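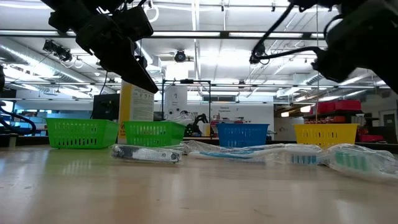
Trocar dinheiro antes de viajar: quanto custa a pressa

Quem compra moeda estrangeira na véspera da viagem paga quase sempre mais do que precisava. A taxa que aparece nas pesquisas na internet é a do mercado interbancário, usada entre bancos para montantes grandes. Ao balcão, o cliente recebe outra, e a diferença entre as duas é a margem da casa.

Gonzalo Bustamante trabalhou oito anos numa agência de câmbio da Cantero e diz que a pergunta mais frequente era sobre a comissão. «As pessoas viam "sem comissão" na montra e ficavam descansadas. A margem estava na taxa.» O conselho dele é perguntar quanto se recebe ao todo, na moeda de destino, por um valor certo em euros. É esse o número que se compara.

Em maio, Purificación Paredes pediu preço em três sítios para a mesma quantia em coroas checas. Entre a melhor e a pior proposta havia 50 euros de diferença. A pior era a do aeroporto, onde tinha trocado dinheiro nas férias anteriores.

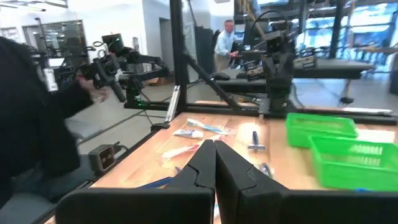 Escova e pasta de dentes, embaladas, e uma lâmina descartável sobre a mesa.

As pequenas despesas

Os cartões resolvem boa parte do problema, mas convém ler o preçário. Alguns bancos cobram uma percentagem por cada compra fora da zona euro e ainda um valor fixo por levantamento. Quem levanta pouco de cada vez paga esse valor fixo várias vezes.

Há também a conversão no terminal. Quando a máquina pergunta se queremos pagar em euros ou na moeda local, a segunda opção costuma sair mais barata — na primeira, é o operador do terminal quem fixa a taxa. Montserrat Ibarra só reparou nisso no regresso, ao somar os talões: mais de 623 euros em compras convertidas dessa forma.

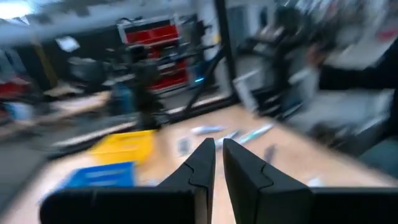
As moedas que sobram são outro assunto. A maioria das casas de câmbio só aceita notas, e o metal acaba esquecido em casa. Uma caixa de cor viva, como a amarela que se vê em cima da mesa, serve bem para o juntar até à próxima viagem. As notas devem ser trocadas logo, salvo se houver regresso marcado ao mesmo país.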